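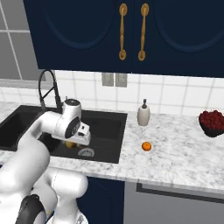

Wemley 做的是机器人设备的采购规划和预算编制，客户主要是准备在厨房、备餐间、清洗间和小型实验室里使用机械臂的单位。我们自己不生产机械臂，也不代理任何厂家的产品，收入来自规划费和驻场顾问费。多数客户找到我们的时候，手里只有一个大致的金额和一句话的需求，比如“希望有一台臂能把水槽里的东西拿出来”。这句话要变成一张采购单，中间有不少事情要先定下来。就拿白色机械臂越过台面前沿、把夹爪伸进右侧黑色水槽这个动作来说，底座放在哪里，手腕朝下时离池底还有多少余量，高高的弯颈龙头会不会挡住肘部，都会影响选哪一档臂长，也就影响报价。这些问题我们先在仿真环境里过一遍，再去谈设备。

首页 关于我们 服务内容 规划流程 常见问题 加入我们 联系方式

我们的由来

Wemley 由 Ezequiel Esteban 和 Telmo Escobar 创办。Ezequiel 早年在一家做商用厨房改造的公司负责设备采购，从洗碗机到通风罩都买过，后来接手了几个自动化改造项目。Telmo 的背景是机器人集成，写过几年运动规划的代码，也在现场拧过螺丝。两人在 Pastedwood 的一个中央厨房项目上认识，一个代表甲方，一个代表集成商。

那个项目最后完成了，但超支不少。机械臂本身的价格和合同一致，多出来的钱花在了别处：台面要加固，地面要重新走线，原先选的夹爪拿不稳湿滑的圆形物品，只好再订一套，订货期间整条线停着。项目结束后，他们把所有追加费用按发生的时间和原因列成一张表，发现其中大部分在签合同之前就可以看出来，只是当时没有人的工作是去看这些。甲方采购看的是报价单，集成商看的是技术协议，两份文件之间的部分没有归属。

公司成立后的第一批业务就是照着那张表做的。客户拿来集成商的报价，我们逐项核对，指出哪些费用没有写进去，哪些写得太含糊。后来客户希望我们更早介入，在询价之前就把需求写清楚，于是有了现在的规划服务。再往后，Telmo 把仿真这一块搭了起来，规划报告里的很多判断才有了可以反复查看的依据。

目前公司有 13 名员工，办公室在 Collado，另在 Javwood 有一处 400 平方米的测试场地，用来放借来的样机和按客户图纸搭的台面。

我们做什么

第一项是需求整理。我们会到现场看，看现有的工作是怎么做的，由谁做，一天里哪个时段最忙，物品从哪里来、到哪里去。厨房类项目里，我们尤其关心物品的形状和表面。同样是水果，橙子、柠檬、成串或成堆的浆果，对夹爪的要求差别很大。一只橙子放在光滑的石材台面上，夹爪稍微碰偏就会滚动；深色碗里堆满的小浆果，要逐颗拿和要整碗端，是两种完全不同的设备配置，预算上也不在一个档位。需求整理的结果是一份物品清单和一份动作清单，客户逐条签字确认，后面所有的报价都以这两份清单为准。

第二项是仿真验证。我们根据客户提供的图纸或者现场测量的尺寸建立场景，把候选的机械臂放进去，跑清单上的每一个动作。仿真里能看清楚的主要是几何问题：够不够得着，会不会撞到柜门、龙头或者台面边缘，相机的视线是否被手臂自己遮住。接触力、打滑、水渍反光这些问题，仿真给出的结果只作参考，必须用实物再测。我们在报告里把两类结论分开写，用不同的章节，客户在看的时候不会把参考值当成承诺值。

第三项是预算编制。我们的预算表分成设备、工具端、土建和水电、软件和授权、安装调试、培训、备件、年度维护这几大类，每一类下面再细分。表格的格式是固定的，客户可以直接交给财务部门。每个数字旁边写明来源，是厂家书面报价、电话询价，还是我们根据过往项目做的估计。估计的部分会给出上下限，没有依据的地方空着，注明“待询”。

第四项是采购协助。包括编写询价文件、整理答疑、比对各家方案、陪同客户参加技术谈判、审核合同附件里的验收条款。最终选哪一家由客户决定，我们提供比对表和书面意见，不参与签约。

第五项是到货后的跟踪。从设备到场到验收通过，我们会派一个人定期去现场，对照采购文件检查进度。验收时按照最初签过字的动作清单逐条测试，没有通过的条目写进遗留问题单，和尾款挂钩。

关于预算，我们通常怎么说

客户最常问的一句话是“买一台要多少钱”。我们一般会先请客户把“一台”后面的内容补上。机械臂本体在整个项目中所占的比例，往往比客户预想的低。把臂装到一个已有的厨房台面旁边，需要一个稳固的底座。底座如果落地，要看地面承重和排水坡度；如果固定在台面上，要看台面材料和下方柜体的结构。大理石台面不适合直接打孔受力，水槽和嵌入式电器的上方也没有多少可以利用的结构，这种情况下多半要做独立立柱，立柱的加工和安装要单独列钱。

电源和网络也容易漏掉。墙面上现成的插座通常是给小家电用的，位置在吊柜下方、台面以上，接机械臂控制柜不一定合适。控制柜放在哪里，线从哪里走，是否需要单独回路，要请电气专业的人看过才能定。我们在预算表里给这一项留了单独的行，即使最后金额为零，也要写上零和确认人的名字。

工具端的费用建议按两套来准备。一套是日常使用的，一套是备用或者换用的。两指夹爪能处理的物品不少，遇到扁平的、软的、特别小的就要换别的形式。有些客户想省下第二套，我们会请他们先看物品清单上有多少条是第一套夹爪在实测中没有通过的，再做决定。

软件授权分一次性和按年收取两种，几家厂商的计费方式差别很大，放在同一张表里比较时要换算成相同年限。我们按五年换算。有的客户内部规定按三年或者七年，我们照客户的规定改。

维护费方面，我们要求厂家在报价时写明响应时间、上门是否另行收费、易损件的单价和更换周期。没有写明的，一律在比对表里标为缺项。Ezequiel 做采购的时候吃过这个亏，所以这一条在我们的询价模板里一直放在第一页。

还有一笔钱是给现场人员的时间。设备调试期间，原来的工作还要做，员工还要抽出时间来配合测试和接受培训。这部分不会出现在任何供应商的报价里，但会出现在客户自己的工时表上。我们会请客户的排班负责人一起估算，写进内部成本一栏。

一个项目大致怎样进行

从第一次会议到交出规划报告，我们按 90 天安排。头几周用来走访现场和整理清单，这一段时间的长短主要看客户能不能安排人。之后是建模和仿真，Telmo 的团队负责。场景里的柜体、台面、水槽和龙头都按实际尺寸来做，吊柜的下沿高度和柜门的开启方向也要进模型。臂在台面上方活动时，吊柜下沿是一条硬边界，差几厘米就可能要换一款臂。

仿真的中间结果会开一次会来看。我们会在会上播放动作，停在有疑问的位置，让现场的人提意见。厨师、清洁人员、设备管理员看到的问题和工程师不一样。在 Javwood 的一个备餐间项目里，有位清洁组长看过动作之后提出，手臂收回时停靠的位置正好挡住了她擦拭墙砖的那一段，每天晚上收工都要绕开。停靠位置后来改了，改动本身没有花钱，放到安装之后再改就要重新标定。

会议之后进入询价阶段。我们用统一的模板发给各家供应商，给同样的答复期限，答疑内容对所有供应商公开。收回报价后做比对表，缺项退回补充，补充两次仍然缺的按缺项处理。与此同时，测试场地会搭一段和客户现场尺寸一致的台面，把仿真里标为“需实测”的动作拿样机跑一遍。样机由供应商出借，运费和保险在规划费里包含，超出约定时间的部分另算。

规划报告的正文不长，附件比较多。正文写结论、推荐配置、预算总表、风险和待定事项。附件包括两份清单、仿真记录、实测记录、供应商答复原件和逐项比对表。报告交付以后，客户有一个月的时间提出问题，我们书面回答，并作为附件补进去。

到现在，我们做过的规划项目近 200 个，有一部分客户看完报告后决定不买，或者推迟到下一个预算年度。推迟的项目我们保留全部模型和清单，重新启动时只更新价格和变动的部分，收费也按更新的工作量计算。

我们不做的事

不收供应商的佣金、返点或者推荐费。这一条写在我们和客户的合同里，也写在给供应商的询价函里。

不代替客户做安全评估。机械臂和人在同一个空间里工作，需要有资质的机构出具评估，我们会在预算里列出这项费用和所需时间，协助准备资料，但不签署评估结论。

不替供应商调试设备。驻场人员只做检查和记录，发现问题后通知双方，由供应商处理。

不接只要求“写一份能通过审批的报告”的委托。报告里的数字都要能追溯到来源，做不到的我们会退回定金。

团队

Ezequiel Esteban 负责客户和采购两条线，预算表的每一版出公司之前都由他看过。他习惯在现场拿卷尺量，同事们出差都会带两把。

Telmo Escobar 负责仿真和测试场地。Javwood 那边的台面、水槽和柜体大多是他带着人按不同客户的图纸拼装的，用完拆下来的部件编号入库，下一个项目尺寸接近的可以再用。

其他同事分在现场调研、建模、采购支持和财务几个岗位。调研和建模之间每年会轮换一次，时间放在七月，那时候新项目相对少。轮换之后，做建模的人知道尺寸是怎么量回来的，做调研的人知道少量一个数据会给后面带来多少返工。

新同事入职后的第一个任务是独立核对一份旧的预算表，把来源和金额重新对一遍，找出和附件不一致的地方。表是真实项目里的，客户名称已经隐去。

供应商如何与我们合作

我们保留一份供应商名录，覆盖机械臂、夹爪、相机、底座加工和系统集成。进入名录不收费，需要提交产品手册、维护条款和可以出借样机的型号。名录里的信息每年更新，停产的型号会标注出来，仍在使用该型号的老客户会收到提醒，方便他们提前备件。

供应商如果希望自己的机械臂可以用在我们的仿真里，请提供带关节限位和碰撞外形的模型文件。只有外观的模型可以用来出图，不能用来做干涉检查。夹爪请同时提供开合行程、指尖尺寸和适用的清洗方式，厨房项目对最后一项问得很多。

供应商对比对表中关于自己产品的描述有异议的，可以在收到后书面提出，我们核实后修改，修改记录会同时发给客户。

第一次联系时请准备

现场的平面图或者手画的草图，带主要尺寸即可。台面高度、台面深度、吊柜下沿到台面的距离、水槽的内部深度，这几个数字最有用。手机拍的照片也可以，请从正面和两侧各拍一张，柜门开着和关着的都要。

希望机械臂做的事情，按先后顺序写下来。不需要用专业说法，写“从池子里拿起来，放到右边台面上”就可以。

大概的预算范围和审批时间。还没有预算的也可以联系，我们会先做一份粗略的费用框架，供内部讨论使用，这份框架单独收费，后续如果签订规划合同可以抵扣。

现场由谁负责日常管理，谁可以决定停工时间。这两个人常常不是同一个，安排走访时我们希望都能见到。

Collado 办公室接待来访，需要提前预约。Javwood 测试场地在有样机运行时可以参观，上午九点以后入场，请穿平底封闭的鞋子。

联系我们：通过网站“联系方式”页面留言，或致函 Wemley Collado 办公室采购规划部
© Wemley 版权所有 隐私说明 网站地图 返回顶部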